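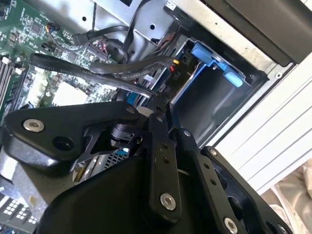 Interior of a desktop computer tower, showing the motherboard, a drive bay and cables.

PLIMTON, Sunday, June 24, 2018 – Cikard, a refurbisher of used office computers, has released version 3 of its Roma grading standard for desktop equipment. The new version replaces the one in use since January and applies to all desktop units received at the company's Plimton site from tomorrow.

Roma sets out how a used desktop is checked, graded and labeled before it is offered for resale. Version 3 changes the order of the checks, splits the former middle grade in two, and adds a written record for each storage drive.

Changes to the check order

Under the previous version, a unit was powered on before its side panel was removed. Under version 3, the panel comes off first. Cables, connectors, fans and board mounting points are inspected with the unit unplugged, and any fault found at this stage is entered on the unit sheet before power is applied. Units with a damaged power connector or visible leakage on the board go directly to parts recovery.

The power-on test has been extended. Each unit now runs under full processor load for two hours. A restart or shutdown during that time counts as a failed test, and the unit may be tested again only after a repair has been recorded.

Grades

Roma now has four grades: A, B1, B2 and C. Grades B1 and B2 have the same test requirements and differ only in the condition of the case. A B1 unit may have light surface marks. A B2 unit may also have scratches or small dents that do not affect the fit of the side panel. Grade C units are sold for parts only and carry no warranty. Stock already graded B will be sold under its existing label and will not be regraded.

Storage drives

Every drive is erased and read back in full. The serial number, the erase method and the result are stored in Ho, Cikard's inventory system, and a copy is supplied to the organization that sent in the equipment. Drives that cannot be read back are removed and shredded. Previously, erase results were recorded by batch.

Trial results

Version 3 was tried on 400 desktop units before release. Of these, 123 received a different grade than they would have under the earlier version, most of them because of connector wear found during the unplugged inspection.

Availability

The full text of Roma version 3 can be requested from the Plimton office at no charge. Customers with open supply contracts will receive it with their next delivery note. Prices for grades A and C are unchanged. A separate version covering laptops is in preparation.

Contact: Press Desk, Cikard, Plimton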